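Plerlow Makers Forum > Robotics > Data collection
Thread: How picky are you about demos before they go in the training set?

tallgrass_bot
Posted Monday, January 9, 2023

So we've been collecting with the hand-held gripper at our shared space in Plarnstead, and I've hit the point where I don't trust my own taste anymore. The task is dumb simple: pick up a small cup-shaped box, carry it across the table, put it down. We have 100 demos. I watched a bunch of them last night and started throwing things out and then got scared I was throwing out the good stuff.

Couple of views from the gripper camera so you know what the policy gets to look at:
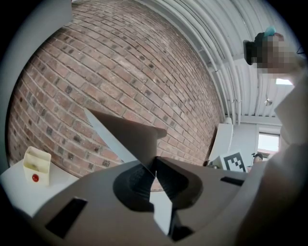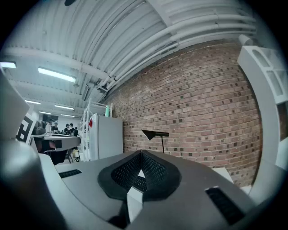 What I'm stuck on

1. Background. There's brick in both of those and brick in nearly everything else we have. Do I need to go collect somewhere that isn't brick, or does it not matter for a tabletop task?

2. People. It's a busy room. I have 22 demos where somebody is in view at some point. Keep or toss?

3. Wobbly grasps. Sometimes I miss, back off, and go again. My gut says toss. My labmate's gut says keep. We have argued about this through two lunches.

Not looking for a paper, just what you do.

solder_and_sage
Replied:

Keep the people!! Please keep the people. We cleaned ours way too hard last July, every demo was a nice quiet room with everyone shooed out, and then at the open house the arm got near the table with folks standing on the other side and just sort of drifted off to the left. Every time. We went back and mixed in the messy ones and the drifting mostly stopped. I can't swear that was the cause (we changed the crop too, same week, yes I know) but I'd never shoo people out again.

On 3, I'm with your labmate.

mudroom
Replied:

Disagree on 3. If you only have 100 demos you can't afford to teach it to miss. A retry has a miss in it, and the policy doesn't know which half you're proud of. I cut the miss out and keep everything from the back-off on. Takes me maybe a minute per demo once I've found the spot.

solder_and_sage
Replied:

mudroom, but then it starts from a weird half-open pose over the table that it only ever sees in recoveries?

mudroom
Replied:

That's what I want it to see! If it ends up there by itself at run time, it knows what to do next. What I don't want is for it to learn how to get there.

tallgrass_bot
Replied:

OK, I hadn't thought of cutting them. That's kind of the best of both. I'll try it on ten of them and see if I lose my mind.

northporch22
Replied:

Question about your markers. I see a square one in each picture, the first propped on a card and the second hanging way over at the left edge. How many do you have up, and do you ever lose tracking? We use Tokent for the camera poses, and anything where we swing around fast comes back garbage. I tossed 33 demos from our last batch and not one of them was a bad grasp, just bad poses. That hurt.

tallgrass_bot
Replied:

Yeah, we lose some. If I turn too quick at the start, the trajectory jumps, and you can see it plain as day when you plot it. I've been slowing down at the turn. I throw out anything with a jump, no argument there from anybody so far.

gravelroad
Replied:

Going to be the grump. You're all sorting the closet before you've bought any clothes. Train on the whole 100, run it, see how it fails, THEN decide what to cut. I've watched people spend weeks curating and the thing that fixed it was moving the box to a different corner of the table between takes.

Which, tallgrass, are you doing that? Moving the box?

tallgrass_bot
Replied:

Um. Some. I'd say roughly a third of the takes start with it in the same place, it's just the spot my hand goes to when I reset.

gravelroad
Replied:

There's your problem, and it isn't the bricks.

mudroom
Replied:

For once I agree with gravelroad. Put tape marks down, roll a die, set the box wherever it says. Turn it too. It's boring, but you stop picking your favorite spot.

I'd still pull the pose jumps before the first run though. Those aren't a matter of taste, those are just wrong numbers.

villa_lobster
Replied:

On the brick thing, I'm in the Villalobos group and we had the same worry with a wood-paneled room. Worked great in that room, fell apart in the kitchen. If you're only ever going to run it in Plarnstead, leave it. If you want to take it anywhere else, I'd go shoot a batch in another room now, while your hand still has the rhythm of the task. When we went back two months later we were all moving differently, and the new demos looked like a different task.

solder_and_sage
Replied:

Ooh, the rhythm thing is real. Mine get faster all afternoon. First take of the day is like a nature documentary and by the end I'm practically throwing the cup. Do you all cap how many you do in one sitting?

northporch22
Replied:

We swap hands-on people every 10 takes. Helps with speed, and you get a mix of styles. Some people here hate the mix and want one careful person doing all of it, so your mileage may vary.

tallgrass_bot
Replied:

This is great, thanks everybody. Plan for now: pull the jumps, keep the people, cut the misses the way mudroom does it, train once, and then do a new batch with tape marks. I'm leaving the second room for after that. My labmate wants to keep the misses uncut in a separate run to compare, so I guess we're doing both and somebody's buying lunch.

gravelroad
Replied:

Post the failures when you have them. Not the highlight reel.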